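The round table is finally in

December 2025

I wrote in July that we were going to replace the kitchen table, and then I didn't write about it again, so this is the follow-up.

The old one was a rectangle, and it stuck out past the door to the hall. Everybody hit the same corner. I measured the space and decided a round table would fit if we pushed it up near the wall. I looked at a Stisudby first, but the top was white and I knew I'd be wiping it all day. The one we bought is a Borneck, secondhand, from a woman named Mabli Foulkes who was moving to a smaller place. I paid $117, and she threw in 2 chairs that don't match it. I've put those in the bedroom.

Getting it home took longer than buying it. The legs come off with a hex key, but one bolt was stuck and I had to borrow a bigger set from Baldur Grímsdóttir next door. After that it went in the back of the car with the seats down.

The wood is a warm orange color, more orange than it looked in the listing. I thought about sanding it and decided to leave it alone. The planks have a nice grain and I'd probably only make a mess of the seams. I cleaned it with dish soap and warm water, let it dry overnight, and rubbed in a thin coat of oil the next day. It has a bit of a sheen now, which I like.

We sit four at it without trouble. Six would be tight. The curve makes it easier to get past with a laundry basket, and I haven't bruised my hip once. The one thing I miss is having a straight edge to line things up on. Rolling out dough is a little awkward, and place mats look wrong whichever way you turn them.

It also collects stuff like the old one did. Mail, keys, the light blue blocks. I clear it before dinner and by morning there's something on it again. 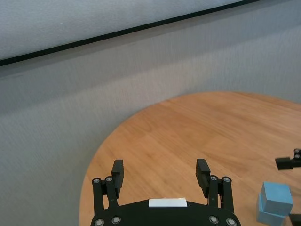
Next I want to do something about the lamp. The cord is too short to reach the middle of the table, so the light falls on the stove side and whoever sits by the wall eats in the shade. I'll look for a longer cord after the holidays.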